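Posted by Shivam Garg
January 10, 2024

I promised my sister I'd explain what I do all day now, so put the kettle on! I'm steering a simulated robot round a bathroom, over and over, so that the learning system we call Fillum has plenty of examples to copy. We're after 1,000 runs before May, which sounded like a lot until I found out how fussy I am.

Mornings usually start at the basin, with the red ball up on the ledge by the tap. 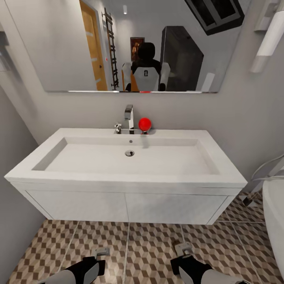

I throw away more runs than I keep, I'm afraid. If I dither, the system learns to dither too (my colleagues at Civambridge were very kind about my first batch, which was mostly dithering). So now I plan each reach before I touch the controls, and I write a plain sentence for every run saying what I was trying to do.

Floor work is harder, and I've grown oddly fond of it. You're looking down past your own two arms, and judging the last little bit of height above those cube-patterned tiles takes more patience than I was born with.

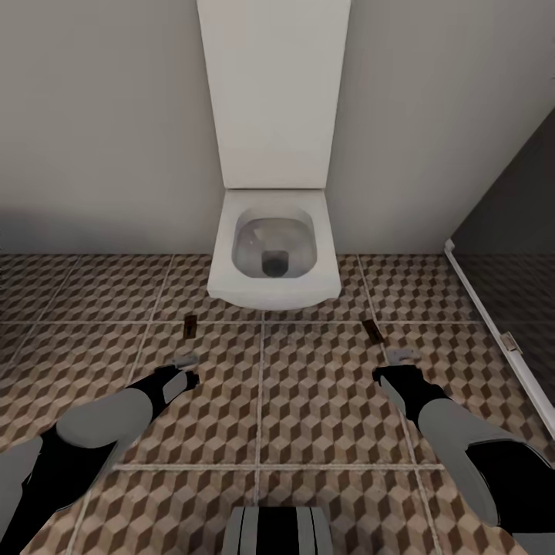

Both grippers down by the small brown pieces, in front of the toilet.

Contact Shivam | © 2024 Shivam Garg | Back to top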